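Keltent sim pack, first two weeks

Ok quick one because I have a bus in 20 min and Dede keeps asking if it's worth the money.

Short version: mostly yes. Longer version, I paid 28 a month for the Keltent practice pack, the one with the kitchen objects and the virtual arm. No hardware needed. You get a scene, a gripper, something to pick up, and you write the routine or drive it by hand with the keyboard. I did both. By hand is more fun, and much slower.

Install was fine on my laptop, not fine on the desktop. Old graphics driver. Ekow sorted it over the phone – thanks Ekow. After that 3 crashes total, all when I changed scenes too fast.

Good stuff. The wrist view is the best part, you really do learn to line up from it. Grip force slider is easy to find. Scenes load quick. Egg tasks are adictive, I logged 243 tries on those alone and I'm not sorry.

Less good. The colors. Everything is super bright orange and teal and the edges go all jaggy, after an hour my eyes are done. There's a smoothing option in settings but it slowed everything to a crawl for me so off it went. Docs are thin too, the page on finger width is two lines and one of them is wrong (it says the value is per finger, its the full opening). Wrote to support, got a reply from a Gianni Bortolotti the next morning, friendly, said they'd fix the page. Not fixed yet.

Compared to Junerura, which I had last September: Junerura looks nicer, costs more, fewer objects. I'd stay with Keltent for now. Will try the drawer scenes next and post the settings file once I clean it up, someone remind me.

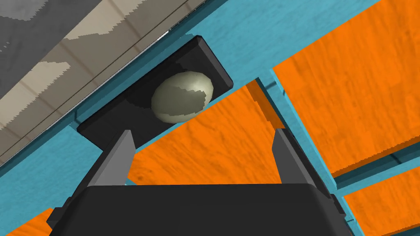 Egg task, fingers open, egg still in the black holder.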